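Long day, good day, and I have tea, so I'm writing it all down before it gets mushy.

First thing: the arms are on the boards now. Properly on them! For weeks we've had them practicing on scrap, and this morning the first of the Drellar control boards went down on the table and the two arms reached in from either side, and I stood there with my lunch bag still over my shoulder like a kid at an aquarium. I've worked at Piralano long enough to have plugged in more of those little white connectors than I ever want to think about. My thumbs know them. And there was a gripper holding one, as carefully as you'd hold a tooth.

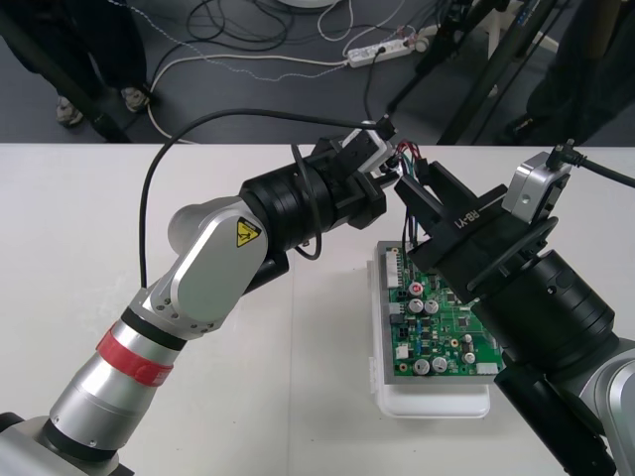 *Photo: Piralano assembly shop, bench log*

What I love is how the two of them share the job. We never got to do that as people, really, because two adults can't get four hands over one board without bumping heads. The arms can get their fingers nearly touching. Wires have always been the nasty part. They're thin, they flop, they go wherever they like, and no two bundles flop the same way. I used to hold the loose ones out of the way with my pinky and get a cramp that went right up to the elbow by two in the afternoon.

We have 193 boards in the Drellar order. Under the old setup that was a job you dreaded from the moment the crate came in. I did the first half of the last one with my wrist taped.

So what do I do now? I've been asked this by my family, by the guy at the bakery, by everyone. Today's answer: I got the trays ready, I checked seating on every connector with the loupe and a light tug, and I wrote notes. So many notes! The Wotudix software keeps a log of each run and there's a box at the bottom where a person can type, and I was told to use it for anything at all. I typed that the blue wire likes to get behind the red one. I typed that you should come at the connector a little from the left, since that's how I've always done it. After the break one of the engineers came over and asked me to show her, with my own hands, slowly, three times. She moved her hand along with mine in the air. I've been here all these years and I don't think anyone had ever asked me how I do it before. They'd only asked how many.

I want to be fair in here, even if it's only me reading. It isn't all rosy. The bench used to be eight people and by March it will be four, with the other four over in test and in the cable room. Everyone kept their pay, I've seen the letter. But the bench was loud and funny and we had the radio, and the arms' corner is quieter, more of a concentrating sort of place. I miss the singing. I said so at the afternoon meeting and somebody suggested we put the radio back on, and it was so simple that I laughed.

The other thing is being slow again. I was fast! I was known for it. Now I'm learning to stop a run and start it again, and where to stand, and which errors matter and which ones just want a click, and I'm as slow as anybody on their first day. I had to ask twice about the stop button procedure. The second time I wrote it on the back of my hand in pen, and it's still there, a bit smudged from the dishes.

Later on I got interested in the cabling for the setup itself, which is its own little world. I'd been moving past it for weeks without really looking. Our old screwdrivers ran off one skinny cord and a prayer. I got down on my heels to look at the big fat cables, red and green and black, all coming up through one shiny fitting, and asked what each one was for until the electrician politely went to find his coffee.

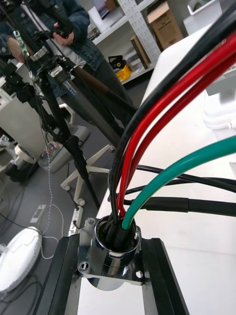 *The chrome gland and its cables, with plenty going on behind.*

It's lovely work, that fitting. I've terminated enough cable to know that getting a bunch that size into one opening and having it come out looking decent takes patience and probably some swearing. It made me think about the cable room, and whether I'd want a few months there after all. They're offering a course, 60 hours, on paid time, and at the end you can wire and service this kind of equipment yourself. The signup sheet is up by the lockers. I walked past it four times today and read it every time, as if the words might have changed.

Here's the argument for: I like knowing how things go together. I'd be learning the part that keeps the arms running, and I don't see that need going away. My hands would get different work, bigger work, which the doctor would cheer for. Against: tests. I haven't sat a test since school and I was bad at them then. Also the course is at the Oláh building, so that's two buses.

They say that once the Drellar boards are done the next order is 3,000, a smaller board with fewer wires. The old bench would have groaned out loud. Today people were asking whether the arms would need new fingers for it, and arguing about tray layouts, and one of the night crew drew a better tray on a napkin. It got taped to the cabinet. I think it might get made!

Wrist: no tape today. A small ache at the base of the thumb when I opened the jam, and then nothing. Last year at this hour I'd have been sitting here with a bag of frozen peas on it.

To do tomorrow: bring in the good loupe from home, ask about the radio, find out what the first test on the course covers. And put my name on the sheet, in pen, before the morning run starts.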